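Bestandsaufnahme

Die Liste des Nachlasses Grusov umfasste 523 Positionen, und Kanako Oda war für den letzten Abschnitt zuständig, das Spielzimmer. Der Auftrag der Firma Lemaire lautete: erfassen, beschreiben, Zustand vermerken, keine Werte eintragen. Werte trug Kwiatkowski ein, in Skestergate, nach Aktenlage.

Sie begann um 8 Uhr. Der Boden war weiß gefliest, die Tische waren mit dunkelgrünem Tuch bezogen. Oda legte den Vordruck auf das Fensterbrett und schrieb die Nummer des Raums in die Kopfzeile. In der Spalte »Bezeichnung« waren höchstens 200 Zeichen zulässig. Abkürzungen waren erlaubt, sofern sie im Anhang standen. Für Spielzeug enthielt der Anhang keine Abkürzungen.

»Sammelposition«, sagte Tatu Mutiso von der Tür aus. Er hatte die Bibliothek abgeschlossen und trug bereits den Mantel. »Tablett mit Inhalt. Ein Eintrag.«

»Sammelpositionen setzen Gleichartigkeit voraus.«

»Es ist alles Spielzeug.«

Oda schlug die Erfassungsrichtlinie auf. Gleichartig waren Gegenstände desselben Materials oder derselben Funktion. Ein Baseball und ein kleiner Ball mit Fußballmuster hatten dieselbe Funktion, wenn man Funktion weit auslegte. Für das blaue Tier mit den großen Augen galt das nicht. 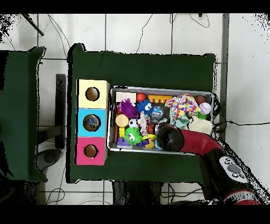 Sie schrieb zunächst die Würfel auf, von oben nach unten: gelb, hellblau, rosa, Pappe, je ein rundes Loch, gestapelt. Unter »Inhalt« setzte sie beim hellblauen Würfel ein Fragezeichen. Die Richtlinie untersagte es, Behältnisse ohne zweite Person zu öffnen.

»Sie sind die zweite Person«, sagte sie.

»Ich bin seit zehn Minuten außer Dienst.«

»Dann bleibt es ein Fragezeichen.«

Mutiso zog den Mantel nicht aus, kam aber an den Tisch. Er bückte sich und sah durch das Loch. »Etwas Bläuliches«, sagte er. Oda trug ein: Inhalt bläulich, Art unbestimmt, Sichtprüfung T. Mutiso.

Bei der Holzscheibe hielt sie sich länger auf. Rund, hellbraun, Zweck nicht erkennbar. Im Verzeichnis von Hatsue Hoshino, die den Haushalt geführt hatte, stand unter der Nummer 3695 ein Eintrag, der passen konnte: »Scheibe. Gehört zu etwas. Nicht wegwerfen.« Das Verzeichnis war handschriftlich und nach keinem Prinzip geordnet, das Oda hätte benennen können. Auf den Spielzeugseiten standen statt der Maße Anweisungen. Den grünen Stachelball nicht neben den violetten. Das Metalltablett immer rechts von den Würfeln.

»Die beiden Stachelbälle liegen im selben Tablett«, sagte Mutiso, der mitlas.

»Aber nicht nebeneinander.«

Er prüfte das und nickte.

Igor Kwiatkowski rief gegen Mittag an und fragte nach dem Stand. Oda nannte ihm die Zahl der Einträge. Er rechnete hörbar mit einem Stift auf Papier. Für das Spielzimmer sei ein einziger vorgesehen gewesen, sagte er, der Transport nach Polden sei entsprechend gebucht.

»Ein Karton reicht«, sagte Oda. »Es sind nur mehrere Zeilen.«

»Und wer liest die?«

Sie sah in die Richtlinie. Ein Leser war dort nicht definiert. Sie teilte ihm das mit, und er beendete das Gespräch ohne weitere Rückfrage.

Am Nachmittag erfasste sie den Rest. Den gepunkteten Stoff führte sie als »Textil, mehrfarbig, zerknittert«, das gelbe runde Stück als »Figur oder Teil einer Figur«. Mutiso hielt das Klemmbrett und buchstabierte auf Verlangen. Den Mantel hatte er inzwischen über den Stuhl gehängt. In die Spalte »Bemerkungen«, die sie sonst frei ließ, übertrug Oda die Anweisungen der Frau Hoshino im Wortlaut, mit Quellenangabe. Dann unterschrieb sie und reichte ihm den Stift für die zweite Unterschrift.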